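가정 내 직물류의 보관과 관리에 관한 기록

본 블로그는 생활 관리에 관한 필자의 경험과 견해를 정리하여 공유하는 것을 목적으로 운영되고 있습니다. 이번 글에서는 수건, 행주, 식탁보 등 가정에서 사용하는 직물류의 보관 기준을 다루고자 합니다. 지난 10월에 게재한 침구 정리 관련 글에 이어지는 내용입니다.
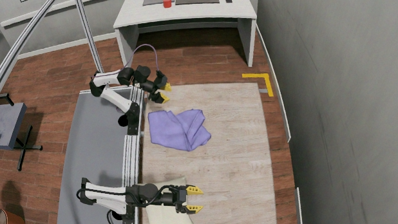
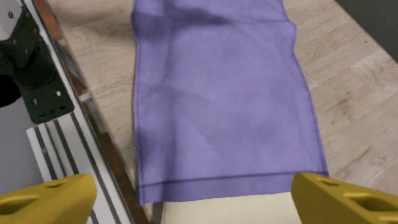 나무 상판 위의 연보라색 천

제9권 제8호 | 83쪽

1. 작성 배경

필자는 올해 가을 이사를 준비하면서 집 안의 직물류 전체를 다시 점검하게 되었습니다. 수납장 안쪽에는 수년간 꺼내지 않은 식탁보와 용도가 분명하지 않은 면포가 적지 않게 남아 있었습니다. 일부는 접힌 선을 따라 누렇게 변색되어 있었고, 세탁 후에도 흔적이 지워지지 않았습니다. 보관 상태가 좋았다면 충분히 더 사용할 수 있었을 물품이라는 점에서 아쉬움이 컸습니다.

이에 그동안 관행적으로 유지해 온 보관 방식을 재검토하고, 새 집에서 적용할 기준을 문서로 남기기로 하였습니다. 가족 구성원 사이에서도 수건을 접는 방법이 서로 달라 수납장의 높이가 맞지 않는 문제가 오래 지속되어 왔으므로, 해당 사항도 함께 정리하였습니다.

2. 세탁 및 건조

보관에 앞서 가장 중요한 단계는 건조입니다. 겉면이 말랐다고 판단되더라도 시접 부분에는 수분이 남아 있는 경우가 많습니다. 필자의 가정에서는 건조대에서 걷은 직물을 바로 수납하지 않고, 통풍이 되는 선반에 하룻밤 펼쳐 둔 뒤 접는 것을 원칙으로 합니다. 장마철에는 이 기간을 하루 더 연장합니다.

섬유유연제는 수건에 사용하지 않습니다. 흡수력이 저하된다는 점을 여러 차례 체감하였으며, 현재는 헹굼을 한 번 추가하는 것으로 대신하고 있습니다. 리넨 소재의 식탁보는 탈수를 약하게 설정하고, 물기가 약간 남아 있을 때 손으로 가장자리를 당겨 모양을 잡습니다. 다림질은 손님을 맞이하는 경우에 한하여 시행합니다.

3. 접기 기준

수건은 긴 변을 기준으로 세 번 나누어 접은 후 다시 반으로 접습니다. 접힌 면이 수납장 앞쪽을 향하도록 배치하며, 새로 세탁한 수건은 항상 맨 아래에 넣습니다. 위에서부터 꺼내 쓰면 모든 수건이 비교적 고르게 사용됩니다.

식탁보의 경우 같은 선을 반복하여 접지 않도록 유의하여야 합니다. 이 점은 조시안 마송(Josiane Masson) 씨의 조언에 따른 것입니다. 마송 씨는 필자가 과거 수강한 직물 관리 강좌의 강사로, 오래된 식탁보일수록 접는 위치를 해마다 바꾸고 접힌 부분에 얇은 종이를 말아 넣을 것을 권하였습니다. 당시에는 번거로운 절차로 여겼으나, 어머니께 물려받은 식탁보의 접힌 선이 해어진 것을 확인한 이후로는 빠짐없이 실천하고 있습니다.

행주는 접지 않고 말아서 서랍에 세워 둡니다. 면포와 행주를 같은 서랍에 보관할 경우 용도가 혼동될 우려가 있으므로 칸막이를 설치하였습니다.

4. 수납 용품

수납함은 프루카사드(Prukasard)의 뚜껑 없는 면 바구니를 사용하고 있습니다. 구입 가격은 개당 2,599원이었습니다. 동일한 용도로 비야로보스(Villalobos)의 밀폐형 상자도 사용해 보았으나, 내부에 습기가 차는 현상이 있어 현재는 계절 장식품 보관용으로 전환하였습니다. 샌디어(Sandier)의 선반 깔개는 재단이 쉽고 미끄러짐이 적어 만족스럽게 사용하고 있습니다. 다만 흰색 제품은 오염이 눈에 띄므로 짙은 색상을 선택하는 편이 적절하다고 판단됩니다.

방충제는 향이 강한 제품을 피하고 있습니다. 삼나무 조각을 천 주머니에 담아 모서리에 두는 방식을 채택하였으며, 향이 약해지면 사포로 표면을 가볍게 문질러 다시 사용합니다.

5. 폐기 및 재사용

해어진 수건은 크기에 따라 분류합니다. 큰 수건은 현관과 욕실 바닥용으로, 작은 수건은 창틀 청소용으로 전환합니다. 전환된 물품에는 모서리에 검은 실로 한 땀을 표시하여 일반 수건과 구분합니다. 이 표시는 가족 모두가 쉽게 알아볼 수 있어 별도의 안내가 필요하지 않았습니다.

상태가 양호하나 사용 빈도가 낮은 식탁보는 이웃에게 나누어 드렸습니다. 남은 자투리 천으로는 컵 받침을 제작하고 있으나, 재봉 실력의 부족으로 인하여 완성까지는 상당한 기간이 소요될 것으로 예상됩니다.

6. 향후 계획

새 집의 수납장은 현재보다 깊이가 얕으므로 수건의 접는 폭을 다시 정하여야 합니다. 이사가 완료된 후 변경된 치수를 본 글에 추가하겠습니다. 다음 글에서는 커튼의 분리 세탁과 고리 보관 방법을 다룰 예정입니다. 문의 사항은 댓글로 남겨 주시면 확인 후 답변드리겠습니다.

2022년 11월 29일 작성
분류: 생활 관리 > 직물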